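Flavinus Help Desk
Ticket: Label printer skips every other label after driver update
Status: Closed (resolved)
Opened by: Katalin Vida, Shipping, Asville
Assigned to: Andor Illés
Date opened: 2018-11-11

Problem as reported

The Nekis label printer at packing station 8 feeds a blank label after each printed one. It started after the workstation was updated overnight. The order slips on the laser printer come out fine. I have turned the label printer off and on, and I have taken the roll out and put it back. Same result. We go through about one roll an hour at this station, so we are now using two.

Katalin Vida

Entry 1, Andor Illés

Called Katalin. Confirmed the printer is on USB, not on the network. Asked her to print the printer's own test page by holding the feed button while switching on. The test page came out on one label with no blank after it. That points to the workstation and away from the sensor.

Asked her to check the label size in the printer preferences. It shows the 4 x 6 inch default. She says she never changed it. The shipping software, Tjoa, has its own page setup and that also says 4 x 6.

Entry 2, Andor Illés

Connected remotely. The driver was replaced during the update. The old one had a saved stock named "Asville gap" and the new one does not have it. In the new driver the media type is set to Continuous. Our labels are die-cut with a gap. Changed media type to Labels With Gaps, applied, and printed five from Tjoa.

Result: first two good, then blank, good, blank. Better but not fixed.

Entry 3, Katalin Vida

Still happening after lunch. It also prints a little lower on each label now, so by the end of a batch the barcode is partly on the gap. The carrier's scanner won't read those. I am sending the batches to station 13 for the time being, but Jenő needs that one back for returns.

Entry 4, Andor Illés

The drift is useful to know. It means the length the driver is sending does not match the real distance from one label to the next. Please measure a label from top edge to top edge of the next one, including the gap. Also please tell me what is printed inside the core of the roll.

Entry 5, Katalin Vida

6 1/8 inches top edge to top edge. The label itself is 6. The core says 500 per roll. The older rolls on the shelf have a different core and a wider gap. We have been using both kinds since August and never had trouble with either.

Entry 6, Andor Illés

Two things were going on.

First, the new driver does a calibration at install and stores the result on the workstation. The old driver left that to the printer. If the calibration ran overnight with the lid open or the roll out, the stored values would be wrong. Katalin, was the roll in?

Second, Tjoa adds its own bottom margin to the page. The old driver ignored it. The new one adds it to the label length, so each label is sent as slightly longer than it is. The printer then runs past the gap and feeds to the next one.

Entry 7, Katalin Vida

The roll was not in. We take them out at the end of the day so they don't curl.

Entry 8, Andor Illés

OK. Steps I took, in order, in case another station gets this:

1. Closed Tjoa completely. It holds the old settings while it is open.
2. Driver preferences, Stock: made a new stock, 4.00 x 6.00, gap 0.125.
3. Driver preferences, Advanced: unchecked "Use stored calibration."
4. Loaded the roll, closed the lid, held the feed button until the light blinked twice, and let go. The printer fed several labels and stopped at a gap.
5. Opened Tjoa, Page Setup, and set the bottom margin to 0. It will warn that the margin is outside the printable area. Click Ignore.
6. Printed a batch of 70.
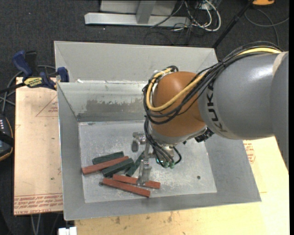 All labels in the batch came out with no blanks and no drift. Katalin scanned the first and the last and both read correctly. I left the remote session open for another batch and that one was good too.

Entry 9, Jenő Antal

Can I have station 13 back now? Also, if the older rolls have a wider gap, will they go wrong with the new stock setting?

Entry 10, Andor Illés

Yes, 13 is yours. For the older rolls, repeat step 4 after loading. The printer should pick up the wider gap by itself. If it does start skipping, make a second stock with the measured gap and choose that one. I would use up the older rolls at one station so you are not switching back and forth.

Entry 11, Katalin Vida

Tried an older roll with step 4 only. No skipping. We will keep them all at station 8 until they are gone. Tamás has taped the steps to the side of the printer.

Entry 12, Andor Illés

Blocked the driver update on the other packing stations until the stock setting can be sent out with it. Edeltraud Engelhardt has approved the change. Closing this ticket. Please reopen it under the same number if the blanks come back.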